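공용 작업동 정기 안전점검표 및 점검 의견

조회 26 · 댓글 2 · 공유 9

시설명: 그루누브비(Grunuvby) 공용 작업동
점검일: 2018년 5월 1일
점검자: 우베 하게도른, 랄루카 코만
입회: 베네딕트 자우어란트(시설 운영)
이전 점검: 3월

표기 방법: 양호 / 보완 / 불량 / 해당 없음. 보완은 다음 점검 전까지, 불량은 통보 즉시 조치한다. 의견란은 점검자가 현장에서 적은 내용을 옮긴 것이며 표현만 조금 다듬었다.

1. 출입구와 피난 통로

1-1. 주 출입문 개폐 상태: 양호
1-2. 후문 비상 개방 장치: 보완
1-3. 통로 유효 폭 확보: 보완
1-4. 통로 바닥 표시선: 양호
1-5. 피난 안내도 부착: 불량

의견: 후문 손잡이는 눌리지만 문이 끝까지 열리지 않는다. 바깥쪽 자갈이 문턱까지 밀려와 있다. 자갈을 걷어내고 턱 앞에 막이판을 대면 될 것으로 본다. 통로는 자재 선반 쪽이 문제다. 긴 판재가 선반 밖으로 나와 있어 어깨에 걸린다. 세로 보관대로 옮기기로 하였다. 피난 안내도는 구조 변경 전 도면이 그대로 붙어 있다. 지금은 막힌 옆문이 출구로 표시되어 있으므로 오늘 떼어냈고, 새 도면은 자우어란트 씨가 만들어 붙인다.

2. 소화 설비

2-1. 소화기 비치 위치: 양호
2-2. 소화기 압력 지시: 보완
2-3. 소화전 앞 적치물: 양호
2-4. 감지기 작동 시험: 양호
2-5. 비상벨 음량: 보완

의견: 도장실 입구 소화기의 바늘이 녹색 범위 아래쪽 경계에 있다. 교체 대상에 올렸다. 나머지는 정상 범위이다. 비상벨은 복도에서는 잘 들리지만 집진기를 켠 목공실 안에서는 거의 들리지 않는다. 경광등을 추가할 것을 권한다. 이 항목은 3월에도 같은 의견을 냈는데 견적만 받아둔 상태이다.

3. 전기

3-1. 분전반 덮개와 잠금: 양호
3-2. 분전반 회로 명칭 표기: 보완
3-3. 누전차단기 시험 버튼: 양호
3-4. 이동식 전선 피복: 불량
3-5. 멀티탭 이중 연결: 불량

의견: 회로 명칭이 연필로 적혀 있어 읽기 어렵다. 라벨로 다시 붙일 것. 목공실 연장선 2개의 피복이 갈라져 속선이 보였다. 현장에서 사용을 중지시키고 플러그에 꼬리표를 달았다. 테이프를 감아 다시 쓰는 일이 없도록 한다. 휴게실에서는 멀티탭에 멀티탭을 이어 전열기와 주전자를 같이 쓰고 있었다. 벽 콘센트로 나누어 꽂고 하나는 회수하였다. 난방이 부족하다는 말이 있으니 운영 쪽에서 따로 검토하기 바란다.

4. 작업자 복장과 보호구

4-1. 보안경 비치 및 상태: 양호
4-2. 귀마개 비치: 보완
4-3. 작업화 착용: 양호
4-4. 모자, 긴 머리, 끈 정리: 양호
4-5. 명찰 착용: 양호

의견: 보안경은 긁힌 것을 골라내고 새것으로 채웠다. 귀마개 통은 비어 있었다. 주문 담당이 정해져 있지 않아 떨어져도 채우는 사람이 없다. 우르스 마이어호퍼 씨가 맡기로 하였다. 목에 거는 끈은 회전 기계 앞에서 쓰지 않도록 다시 안내하였다.

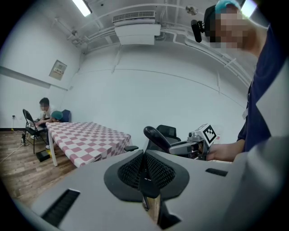 모자와 명찰을 착용한 작업자. 4-4, 4-5 참고.

장갑에 대해서는 이견이 있었다. 하게도른은 드릴 프레스 앞에서 장갑을 전면 금지하자는 의견이고, 마이어호퍼 씨는 날카로운 철판을 옮길 때까지 벗으라고 하면 손을 벤다고 하였다. 운반할 때는 착용, 기계를 켜기 전에는 벗는 것으로 정리하고 기계 옆에 문구를 붙이기로 하였다. 문구는 짧게 쓴다. 지금 붙어 있는 것은 글이 너무 많아 읽는 사람이 없다.

5. 기계 및 수공구

5-1. 탁상 톱 덮개: 양호
5-2. 비상 정지 버튼: 양호
5-3. 연삭기 받침대 간격: 불량
5-4. 드릴 프레스 고정 볼트: 보완
5-5. 망치, 끌 자루 상태: 보완
5-6. 공구 반납 상태: 보완

의견: 연삭기 받침대와 숫돌 사이가 벌어져 있다. 조정할 때까지 전원을 차단하고 잠금 장치를 걸었다. 열쇠는 운영실에 있다. 드릴 프레스 볼트 한 곳이 손으로 돌아갔다. 조인 뒤 표시선을 그어 두었으니 다음 점검 때 선이 어긋났는지 확인한다. 끌 자루 하나에 금이 가 있어 폐기하였다. 공구 벽에는 빈 자리가 여럿 있었는데 대부분 작업대 서랍에서 나왔다. 쓰고 나면 제자리에 걸 것.

6. 화학 물질과 환기

6-1. 용제 보관함 잠금: 양호
6-2. 용기 라벨: 불량
6-3. 물질안전보건자료 비치: 보완
6-4. 도장실 배기팬: 양호
6-5. 기름걸레 수거통 뚜껑: 보완

의견: 음료수 병에 옮겨 담은 액체가 싱크대 밑에서 나왔다. 내용물을 아는 사람이 없어 폐기물로 분리하였다. 식음료 용기에 용제를 담는 것은 어떤 경우에도 허용하지 않는다. 자료철은 있으나 새로 들어온 마감용 오일 자료가 빠져 있다. 수거통 뚜껑은 경첩이 휘어 완전히 닫히지 않는다. 아마인유를 쓰는 곳이므로 미루지 말고 교체하기 바란다.

7. 응급 처치

7-1. 구급함 위치 표시: 양호
7-2. 구급함 내용물: 보완
7-3. 세안기 물 상태: 보완
7-4. 비상 연락처: 양호

의견: 밴드는 충분하나 멸균 거즈의 사용 기한이 지났다. 세안기는 처음에 녹물이 조금 나오다가 맑아졌다. 매주 한 번 물을 흘려보내고 기록표에 서명한다. 기록표는 코만이 세안기 옆에 걸어 두었다.

조치 담당

후문, 안내도, 비상벨: 자우어란트
전선, 분전반 라벨: 하게도른
귀마개, 장갑 문구, 연삭기: 마이어호퍼
라벨, 자료철, 수거통, 구급함: 코만

불량 항목은 조치 후 사진과 함께 운영실에 제출한다. 연삭기는 하게도른의 확인 서명 전까지 잠금을 풀지 않는다.

댓글 2

바스티안 틸레
후문 자갈은 제가 치울 수 있습니다. 막이판은 남는 각재로 만들어도 되는지요? 그리고 세로 보관대가 이미 꽉 차 있어서 판재를 다 옮기기는 어려울 것 같습니다.

랄루카 코만
각재 써도 됩니다. 문 여는 데 걸리지 않게 높이만 맞춰 주세요. 보관대는 주인 표시 없는 자투리부터 빼겠습니다. 필요한 분은 그 전에 이름을 적어 두세요.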